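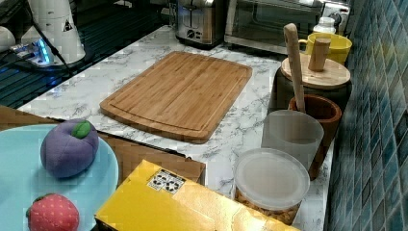
How often does a bamboo chopping board need oiling? Once a month for a board in daily use, and again whenever the surface looks pale or feels rough under the thumb.

I used to oil mine when I remembered, so twice a year. In November I started keeping notes. The oil is a food-grade mineral oil from Hassanpour, the hardware shop in Amville, sold in a 153 ml bottle. It has no smell and doesn't go rancid, unlike the sunflower oil I used before, which left the last board tacky for weeks.

Method. Wash with hot water and a little washing-up liquid, rinse, and stand the board on its edge overnight. It must be fully dry. Put on roughly 4 ml per side with a folded cotton cloth, working along the grain, then do the edges and the end grain, which takes more than you would expect. Leave for 30 minutes and wipe off whatever is still sitting on the surface. I do both sides every time - oiling only the top is how my first board ended up bowed.

If the board has a juice groove, run a cotton bud round it afterwards. Oil pools there and picks up dust.

I have also tried the Jiltine board wax. It gives a better finish and beads water for longer, but it needs warming before it will spread and it costs more. I now use it over the oil every third month.

Sanding is a separate job and I will write it up once I have found a finer paper than the one I've got.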